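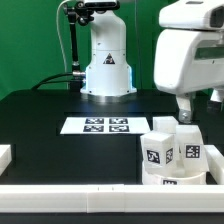 Cubes, tray, two arms, four printed markers. Shared shop, green wall, my Monday.

People keep asking how the cube sorter build is going, so this is a thread. Short answer: slower than the video that sold us on it.

Background. Four benches at Brinley, one of them given over to two arms and a black tabletop. The plan was to take white cubes out of a round tray and put them where we say. A toddler can do this. A toddler also doesn't need a calibration sheet.

We followed the Kerekes write-up, which promises "an afternoon" of setup. We started in July. I would like to know what latitude the author lives at, to get afternoons that long.
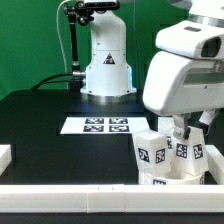
Photo: Brinley shared workshop

Everything in this build leans on the printed markers. They're on the sheet, they're on the cubes. Take them away and the software has no clue what a cube is. So when somebody says the robot "sees" the blocks, what I hear is that the robot reads labels we stuck on for it.

That's fine! Labels are a good way to get things done. I just want us to say so. The Zideo software page says "understands your workspace" and I have spent a lot of evenings explaining my workspace to it, in square patterns, on white paper.

Test from last week. Nudge the sheet by 2 mm after calibration and run the same pick again. By the third try the fingers were closing on the corner of the cube. No error message, no warning light, full confidence.

Somebody replied that I should glue the sheet down. I taped it, and the tape crept. Then I glued it, and the corner curled. I'm on my third sheet. Paper is doing a lot of load-bearing work in this high-tech project.

Numbers, for those who like them. I ran 100 picks with all the lights on and nobody walking past the bench. It dropped or missed 8. That sounds good until you think about standing next to it, waiting for the next one.

And those are easy picks. Same cubes, same corner of the table, same lighting. I would not print that number on a box and I'm a bit tired of seeing numbers like it printed on boxes.

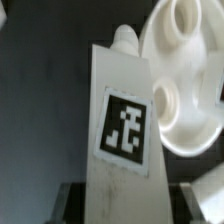
Then there's dirt, which no spec sheet mentions. Handle a marker for a few weeks and the white goes gray. Smudge it enough and the detection starts to flicker, there one moment and gone the next. I tried wiping one with alcohol and took some of the ink off with it. Lesson learned, print spares.

Blur is the other one. If the camera is moving when it grabs a picture, the pattern goes soft and the position jumps. The fix is to stop, wait, look, then move again. It works. It also makes the whole thing run at the speed of a person doing a crossword.

Toletov sells a faster camera that is supposed to cure this. Maybe it does. I've asked them for footage with no cuts in it and I'm still waiting – will post it if it ever shows up.

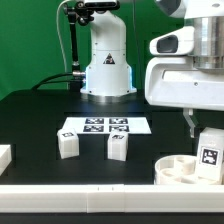 Last updated: Monday, August 29, 2022

Adding a bit to the end here after the replies.

Yes, I've tried the cubes out on the open table as well as in the tray. Out in the open is easier. There's room for the fingers on each side. In the tray they crowd each other and the grip goes wrong more often.

No, I'm not quitting. I like this bench. I like the click when a cube lands right. I just think a home build like this should be sold as a hobby that eats your evenings, with a marker sheet included.

Next job is mounting the sheet on something stiff. If anyone has an offcut of flat aluminum they don't want, I'll trade you for 2 curled calibration sheets, lightly used.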